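Read this section before connecting the Birnel garment steamer to a supply.

## 4. Filling and first use

**Caution:** Use the steamer only with the Pratel hose supplied. Other hoses may fit the collar but do not lock.

1. Set the base unit on a level floor, clear of curtains and foot traffic.
2. Turn the tank cap to the left and lift it out.
3. Fill the tank with cold tap water up to the MAX line. Do not add scent, starch or vinegar.
4. Refit the cap and turn it until it clicks.
5. Push the hose collar onto the outlet – the tab must face the tank.
6. Plug in the unit and set the dial to 2. The lamp turns green when steam is ready.

**Note:** In hard-water areas, mix tap water with distilled water in equal parts.
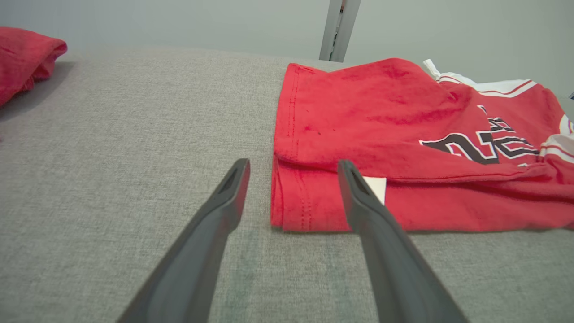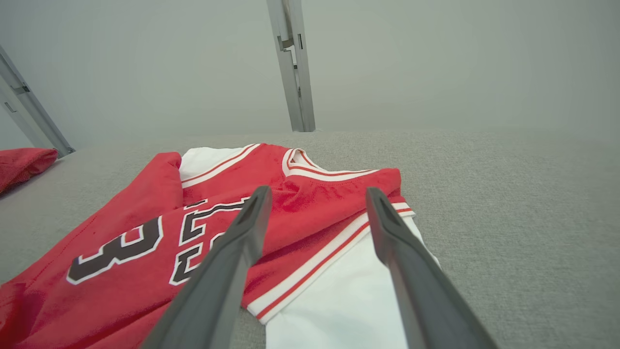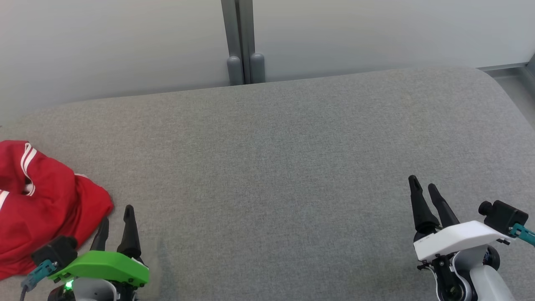
Birnel Garment Steamer – User Manual – Page 12

### 4.1 Steaming flat items

1. Check the care label. Do not steam items marked with a crossed-out iron.
2. Turn the garment inside out if it has printed numbers or lettering.
3. Hold the head level and move it from the collar toward the hem.
4. Leave the garment flat until it is dry.

**Caution:** Steam passes through thin fabric. Keep your free hand off the area being treated, and do not steam clothing while it is worn.

### 4.2 After use

1. Set the dial to 0 and unplug the unit.
2. Wait until the head is cool, then drain the hose by lifting it upright.
3. Empty the tank. Water left standing will leave scale on the heater plate.

Descale after 80 tank fills. The Istby descaling kit is sold separately – see section 7 for the procedure.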